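Imprimir | Enviar por correo
Tiempo de lectura: 2 minutos

Cómo trasladar un dominio de Sidwood a Ploseo sin que la web deje de verse

El traslado de un dominio se hace desde los dos paneles, el del registrador antiguo y el del nuevo. Conviene tenerlos abiertos a la vez en pestañas distintas.

1. Entre en Sidwood, abra la ficha del dominio y desactive el bloqueo de transferencia.

2. Compruebe que el correo del titular funciona. Si es una dirección del propio dominio, cámbiela antes por otra externa.

3. Pida el código de autorización. Llega por correo y caduca a los 3 días. Cópielo sin espacios.

4. Exporte la zona DNS. Sidwood la entrega como archivo de texto; guárdelo aunque no piense cambiar de servidor.

5. En Ploseo, elija «Traer un dominio», escriba el nombre y pegue el código. Si aparece el error 2732, el bloqueo sigue puesto y hay que volver al paso 1.

6. Importe la zona y revise a mano los registros MX y TXT. El importador omite a veces los TXT largos.

7. Confirme el traslado en el mensaje que recibirá el titular.

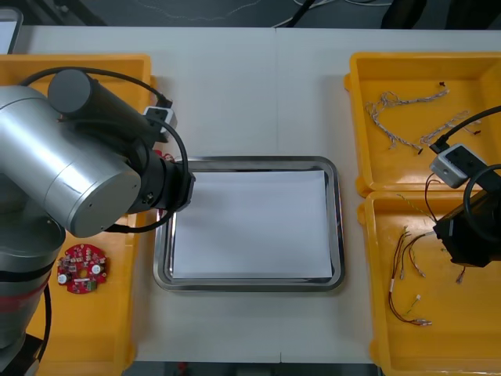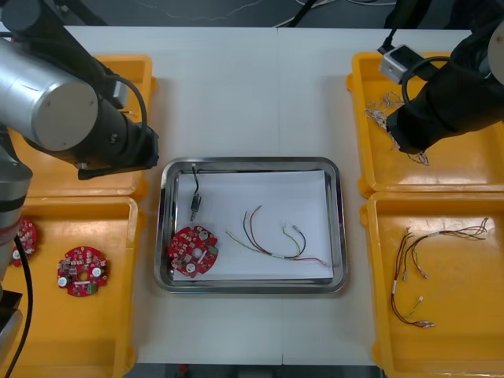
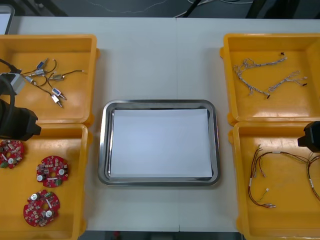

Mientras dura el proceso no cambie los servidores de nombres. El estado pasa de «Pendiente» a «Activo» en el panel de Ploseo; si se queda en «Rechazado», el código suele estar mal copiado y basta con pedir otro.

Una vez activo, vuelva a poner el bloqueo y revise la renovación automática, que viene desactivada. Los dominios alojados en Samdale siguen los mismos pasos, salvo que el código se solicita por formulario.

Contacto | © Morin | Volver arriba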